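Home | Ask | Browse topics | Members | Log in
Print this page | E-mail this to a friend

Workshop & Small Automation > Buying and budgeting

Budget for a pair of hand-held grippers – what am I forgetting?

Posted by Hafiz Rahman, 30/08/2019

Hello all, hoping someone has been down this road before me. We're a small outfit (three of us, one rented unit) and we want to teach an arm to tidy shoes onto a rack for a shoe shop's stockroom. Before we spend anything on the arm itself I'd like to get the human side going, so a person does the job with a gripper in each hand and we record it.

The quote I've got from Ramska is £3,184 for the pair of grippers with cables and mounting plates. Brallo came in cheaper but wanted a deposit up front and couldn't give me a delivery month, so I've more or less crossed them off. We've got up to £2,000 left over once the grippers are paid for, and that has to cover the bench, the rack, something to hang round the edges and whatever else I haven't thought of.

What I'd like to know is where that second lot of money should go. Is it daft to buy a proper aluminium frame for the bench? And do I need a spare gripper from day one? My business partner says yes, I say we can wait till February when the next bit of funding lands. We have a friendly argument about it most lunchtimes!

Oh, and we'd be using trainers to begin with, mostly adult sizes.

2 replies

Shearer

Congratulations on getting this far, it's a fun stage to be at. We did something very close to this last year with mugs and then slippers, so I'll tell you where our money went and you can do better.

Do the bench first. Ours started life as a folding table and it moved every time somebody leaned on it, which meant we threw away the best part of a week's recordings and I was in a proper sulk. A board on a solid base with aluminium rail down both sides is not daft at all. I'd put £1,000 aside for it and try to come in under. Buy the rail in long lengths and cut it yourself if you've got a saw, because the cutting charges are cheeky – ours added £141 to the bill and I only spotted it when the invoice came.

The rack can be cheap. Just a light two-tier one, nothing fancy, but buy two the same on the same day. Shops change their stock all the time and if yours gets bent you'll want the identical one. Same goes for the shoes. Laces wear out quicker than you'd think with jaws tugging at them, so keep a bag of spares in a drawer.

Dark curtains on stands are well worth having. You can move them about when the sun comes round, and they hide all the clutter. Budget for decent stands with wide legs and remember they eat floor space, so measure the room with the legs opened out and not folded up (guess how I know).

On the spare gripper I'm with you, wait till February, but do get a spare set of cables now. The cable goes long before the gripper does. Ask Ramska whether they'll sell the cable on its own and what the wait is. If they get vague about it, that tells you something about what the after-sales will be like.

One last thing, hands. Get everybody who's going to be using the grippers to hold one for a good ten minutes before you sign. My wrists are small and the first pair we tried were agony by mid-morning. We ended up having two people swap over every half hour, and that's a wages cost you should have in your sums somewhere.

Dasell

Second hand!! Keep an eye on university clear-outs for the rail and the stands. Don't know about the grippers, never used them, but I got all my curtain stands that way and paid next to nothing. Also check your unit's insurance covers kit you've got on approval, mine didn't.

Hafiz Rahman (original poster)

Thank you both, this is a huge help. I've asked Ramska about the cables and they'll price them separately, so that's going on the order. I hadn't thought about swapping people over at all – I've been treating our time as free, and my partner is now looking very smug because she'd said the same. The bench frame is going ahead, and we'll cut the rail ourselves. Still undecided on the stands, as the unit is only just wide enough. I'll measure up on Monday with the legs out, promise!

Print this page | E-mail this to a friend

Related items
- Cutting aluminium rail at home without a chop saw
- Hire or buy for a six-month project?
- Where to put cables so people stop tripping on them
- Deposits and delivery dates: what's normal?
- Small arm for light stockroom work, any favourites? 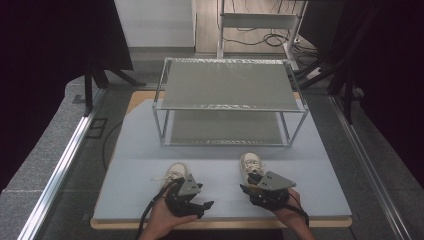

Trainers and a two-tier rack on the board, one gripper to each shoe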